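Putting the Guest Room in Order: Notes on Snacks, Sorting and the Patchwork Quilt

Readers of this blog will recall that the guest room has served as the household's general store since January. Items purchased for visitors, items left by visitors and items awaiting a decision have all been placed there. The present entry records the first part of the work undertaken to correct this, namely the sorting of the snacks.

The bed was selected as the working surface. The dining table was considered and set aside, as it is required for meals and is in any case too narrow. A bed permits everything to be laid out at once, and the patchwork quilt may be laundered afterward should any crumbs escape. Pillows were moved to the left side and the remainder was given over to food.

The following procedure was adopted. Drinks are to be kept apart from dry goods. Wrapped sweets and small packets remain in a clear bag, where the contents can be identified without opening it. Biscuits are kept in their own bag until opened, at which point they are transferred to a tin. Any item past its date is discarded without discussion. 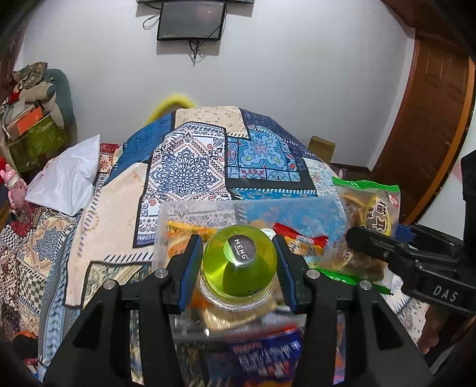 The matter of biscuits deserves a separate paragraph. My friend Dong-geon Oh, whose pantry is far better regulated than mine, maintains that biscuits should never share a container with anything strongly flavored. I disregarded this advice last year and was obliged to serve a plate of biscuits tasting faintly of chili. The advice is now household policy.

The total outlay on snacks for the coming visit was 426, including a delivery from Sirkus, and I do not propose to repeat it. The previous visit came to 530, of which a considerable portion was eaten by the host. Records of both sums are kept in the kitchen drawer and will be consulted before any further order is placed.

It remains to address the items against the wall. These include boxes and a patterned fabric bag, together with a cushion-like article in gray that has no assigned location. The soft toys will stay. Yiğit Başaran's daughter is expected with her parents on Friday, and she has made her preferences in this area known by telephone.

Storage of the sorted goods will be in the hall cabinet, on the second shelf, with drinks standing on the floor of the cabinet below. The upper shelf is reserved for tea. Guests are welcome to help themselves at any hour and are asked only to close the bags.

A further entry will deal with the linen, which is in a worse state than the snacks were.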